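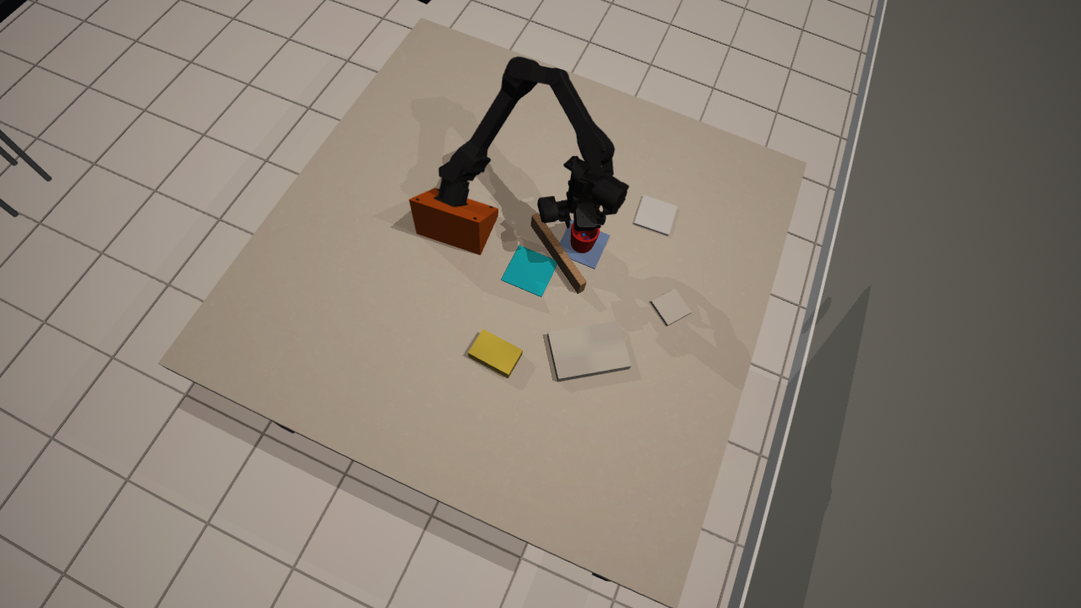 Credit: Paavo Pelkonen

Folville Bread Circle
Minutes of the general meeting, 03/12/2018

Held in the back kitchen at Peltonen Hall. Paavo Pelkonen in the chair and also taking notes, so please forgive the flour on the paper copy.

Apologies
Received from the two sisters who run the rye table and from our bookkeeper, who sent her figures ahead.

Minutes of the last meeting
Read and accepted with one correction: the loaf that won the blind tasting was the potato and dill, and not the potato and chive. The baker concerned was very gracious and brought another one along. It was every bit as good the second time.

Matters arising
The proofing cupboard has a new door seal and holds its warmth beautifully. Several members tried it over the last month and all of them reported a livelier rise. The old seal has been kept in case anyone wants it for a cold frame.

The lost banneton has not been found. It is oval, cane, with a blue thread tied at one end. Please look behind your sofas!

The oven fund
The big item of the night. The fund stands at $2199, and that is enough to put down the deposit on the Clilier deck oven we saw at the spring open house. There was a good deal of cheering at this point. The bookkeeper's note says the rest can be paid over 10 months if subscriptions hold up.

A member asked if we had looked hard enough at the Ladinex, which costs less. The chair said we had baked in both and that the Ladinex browned nicely but would take only half as many loaves at once. With the Saturday-style bakes we want to run, that would mean people standing in the yard waiting their turn. Another member spoke up for the Ladinex on the grounds that it is easier to clean, and this was agreed to be a fair point. After some back and forth we voted, and the Clilier was carried with 2 against. Both of them shook hands on it and have offered to help carry the thing in.

The electrician needs to look at the supply before anything is delivered. Chair to arrange.

Starter swap
What a turnout we had! Jars covered the whole of the serving hatch and ran on down the windowsill. We now have members feeding wheat, rye, spelt and one very sour barley starter that smells like green apples and lifts dough like nothing else in the room. Anybody who took some of the barley home is asked to write down how it behaves in a cold kitchen, as its owner has only ever kept it next to a stove.

Labels were a problem. Three jars went home marked only "Mine." Next time we will have tape and a pen at the door.

Flour order
The mill will deliver again if we take 5 sacks or more. We have names down for four. The stone-ground whole wheat was much praised, though it drinks up water and beginners should add a good splash more than their recipe says. White flour is the same price as before. The rye has gone up a little. Please pay when you collect, in small bills if you can.

A request was made for semolina. The chair will ask.

Summer bake
Discussion of the July bake on the green. Last year's flatbreads were gone before noon and we heard from plenty of people who missed them, so this year there will be a second batch of dough held back in the cooler. Ideas put forward: onion rolls, a long braided loaf for the children to help shape, cinnamon knots, and a table where visitors can knead a piece of dough and take it home in a bag with baking directions. The kneading table got the warmest response by far. It needs four helpers and a washing-up bowl for sticky hands.

The town asks that we stay off the new grass by the bandstand.

Beginners' evening
Full, with a waiting list. We will run it again as soon as the oven is in. It was lovely to hear that one of last fall's beginners has been baking all the bread for her household ever since, and she has agreed to teach the shaping part next time.

Recipe booklet
Fourteen pages are typed. Still wanted: a good plain sandwich loaf, something for stale ends, and the oat rolls that everybody talks about. Please give weights as well as cups. Handwriting is fine as long as it can be read.

Any other business
The large mixing bowl has a chip on the rim and should be used for dry goods only.

Someone asked if butter could be bought in bulk too. Left until there is room in the fridge.

Thanks were given to the member who scrubbed the peel and oiled the benches without being asked.

The meeting closed and we moved on to the tasting: two seeded loaves, a fig and walnut, and the potato and dill. The next meeting will be in the same kitchen. Bring a bread knife.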